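Swapping RAM in an old Dell tower – quick version

Wrote this up for Toivo, who keeps asking. Desktop tower, side panel off, cooler already off the processor. If yours still has the cooler on, leave it on. You don't need to take it off for memory.

You need: a Phillips screwdriver, a flashlight, new sticks of the right type. 15 minutes if nothing fights you. Mine took 23, phone rang.

Step 1. Power off, unplug, lay it down
Shut down properly. Pull the power cord, then everything else off the back. Hold the power button 5 seconds to drain whats left. Lay the case on its side, open side up, and touch bare metal on the chassis before you reach in. Find the DELL printed on the green board so you know which way round you are. Keep fingers off the processor. 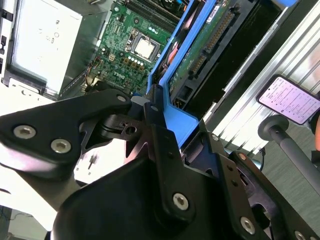
Step 2. Find the slots
Two black memory slots, side by side, little white latches at the ends. Don't mix them up with the expansion slots – there's a cream PCI one and a long black PCIe one on the same board. The fat black cable bundle is the annoying part. Ease it over, don't yank. Check the white SATA plug is still seated after, I knocked mine loose in April and lost an evening to it.

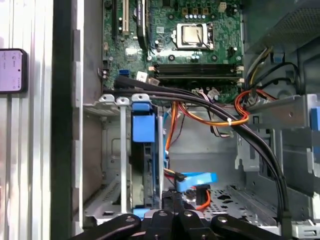
Step 3. Put the sticks in
Latches open. Line up the notch with the bump in the slot. If it doesnt line up, turn the stick around. Push down on both ends with your thumbs, harder than feels polite, till the latches click in.

Step 4. Look before you close
Graphics card still straight in its slot? Orange and yellow power cables clear of the edges? Red and blue SATA cables tucked down? 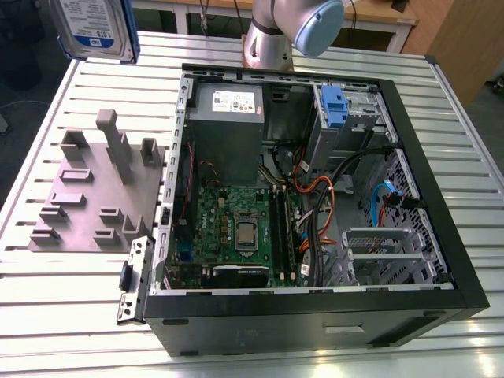 Leave the side off for the first boot. Go into setup and read the memory total. Only showing half – power off, unplug, reseat both. Long beeps, same thing. When the number is right, shut down, unplug again, panel on, done.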